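Naltell Headphone Cable Notes
README, v4

What this is

Notes and a small table for coiling, tying and putting away wired headphones. Started as a text file for our listening room, got passed around, now it lives here. The folder is called Naltell because that was the name of the shelf project it came out of. Nothing to install. Open the table in whatever you like.

Covers over-ear wired pairs only. No earbuds, no wireless.

What's in the folder

cables.csv - 302 rows, one row per time a pair got put away
ties.csv - 16 rows, one per kind of tie or wrap we tried
shelf.txt - layout of the shelf, hook by hook
old/ - earlier versions, ignore unless you're looking for something

Columns in cables.csv

pair_id: our own number, taped inside the headband
coil: over, overunder, figure8, none
tie: matches the id in ties.csv, blank if no tie
where: hook, box, table
tangle: 0 to 3, see below
note: free text, often blank, sometimes rude

Tangle score

0 = cable falls open when you lift the plug
1 = one shake and it's free
2 = you need both hands
3 = you have to sit down with it

Scored by whoever picks the pair up next, NOT by the person who put it away. Early rows mix this up. If pair_id is under 70 treat the score as a guess. 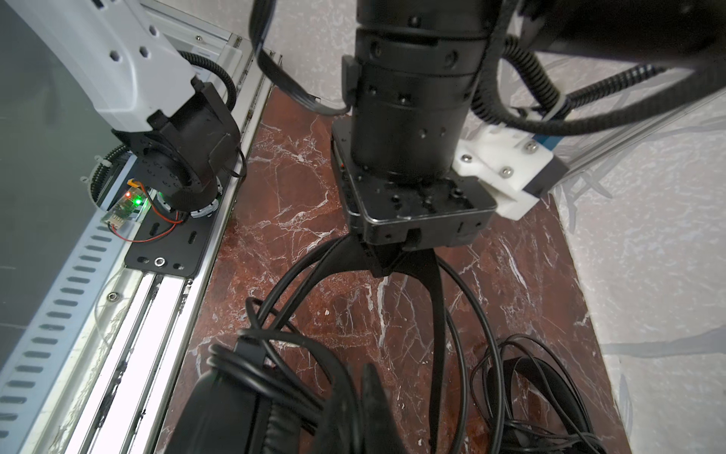

Coiling, the short version. Start at the cup end, work toward the plug. Let the cable make the loop size it wants, don't force it small. Don't wrap around the headband, ever. It feels neat and it puts a hard bend right where the cable goes into the cup. We lost two pairs that way before anyone wrote it down. Wrapping around the cups is nearly as bad.

Over-under works best for the long straight cables. Takes a few tries to learn. For short ones plain loops are fine, tie once, done. Coily cables (the phone cord kind) don't get coiled at all, just fold in half and hang.

If it's already knotted: put it down flat, find the plug, feed the plug back through. Don't pull on loops. Pulling on loops makes a 2 into a 3.

Ties

Hook and loop strips won by a lot. Rubber bands are out, they go sticky in the summer and leave marks. Twist ties ok for boxes. The Stastix clips look nice but slide off thin cable, see ties.csv row 9. Bread bag clips are better than they have any right to be.

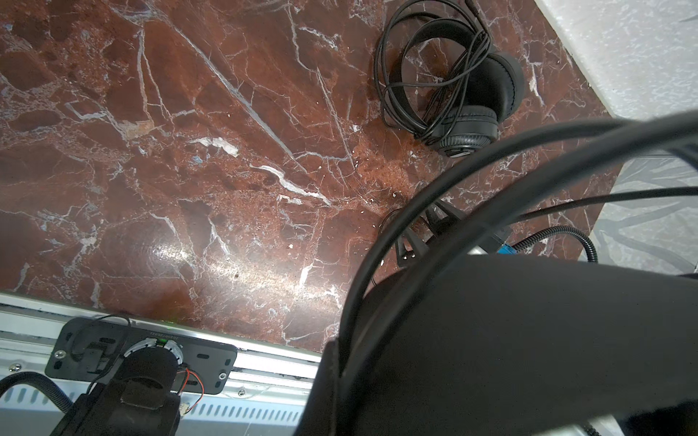

Where a pair waits before it gets hooked matters more than I thought. "Table" in the where column means it was set down and left, any table, any length of time. Those rows have the worst notes. A coil with no tie spreads as soon as somebody moves the cups. Black on the dark red marble is at least easy to find by the pale veins running under it, but a thin black cable lying in loops over a black ear cup is hard to sort out by eye, you end up doing it by feel. Also crumbs. There are little white crumbs and chips on the stone near the middle, and ear pads pick that stuff up. Wipe first, then set the pair down, pads up if you can manage it. Log it as table even if you plan to hang it in a minute.

Cleaning pads

Dry cloth first. Then a barely damp one. No kitchen spray. Let them air before they go in a box or they smell. Pads that flake get a P in the note column and go in the Arroyo bin for spare parts.

Known problems

- the tie column has both "HL" and "hl", same thing
- some pairs were renumbered in September, old numbers are in shelf.txt at the bottom
- no rows for borrowed pairs
- figure8 is probly undercounted, people write "other"
- two rows have a tangle score of 4, there is no 4. Left in.
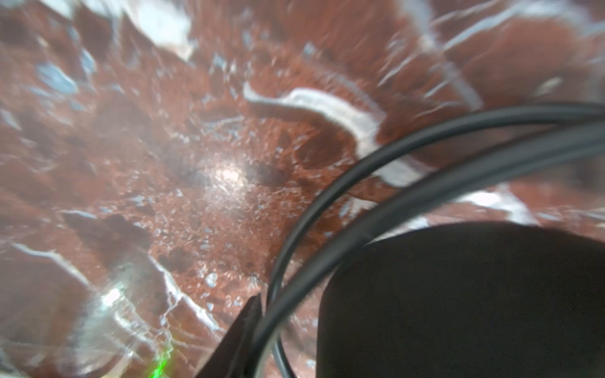
Tralter, Dec 29, 2022

Update to v4. Dropped the weight column, no one filled it in. Added the "none" option for coil so people stop leaving it blank. Rewrote the tangle scale in plain words. The shelf layout is current as of today, top row moved over one hook to make room for the long cables.

Still to do: split "table" into which table, add a column for cable length, fix the HL/hl mess. Maybe photos of each tie type if I get to it.

Use the files however you want. If you add rows keep the column order please, the sheet brakes otherwise. Corrections go in the note column with a # in front and I'll pick them up on the next pass.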